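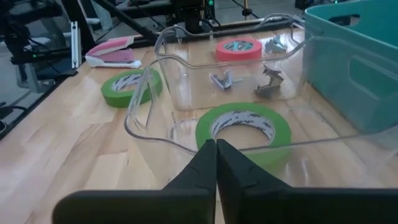
A clear plastic bin on a wooden tabletop.

Moving a Monolith's Job Queue Without Stopping It

Most back-end systems acquire a job queue by accident. Someone needs to send a receipt after checkout, the web request is already slow, and a table named "jobs" appears in the main database. Eight years later the same table handles invoices, image resizing, nightly exports and password resets.

Poscombe, a scheduling software firm in Mulavthorpe, reached that stage last spring. Its main application defined 178 job types, all stored in one table and polled by a single pool of workers. A slow export could hold up a password reset. Retries were written by hand in each job, and 72 of the job types had no retry logic at all.

Karthik Fakir, who led the migration, ruled out a full rewrite in the first week. His team kept the old table and put a thin dispatch layer, called Sadham, in front of it. Application code calls Sadham with a job name and a payload. Sadham looks up the name in a routing file and writes the job either to the old table or to the new broker, Pathirana.

"The routing file is plain text and it lives in the repository," Fakir says. "Moving a job is a one-line change, and so is moving it back."

Two problems took up most of the schedule. The first was transactions. A job row written to the main database commits or rolls back together with the order it belongs to. A message sent to an outside broker does neither. The team added an outbox table: the application writes the job there inside the transaction, and a relay process reads committed rows and forwards them to Pathirana. The relay can send a message twice if it crashes between the send and the delete, so every job had to be safe to run twice.

That was the second problem. Jobs that set a value were already safe. Jobs that sent mail or charged a card were not. Each of these now carries a key made when the job is created, and the worker records the key before it does any outside work. A record left open by a crash goes to a manual review list.

Timeouts were set per queue — 8 seconds for user-facing jobs, 300 for exports. Anything longer has to be split into smaller jobs.

Job types moved in small groups every Monday, lowest volume first. Payment jobs went last, in March. The old table is still there, read-only, and the finance reports still query it. Fakir has a ticket open for that.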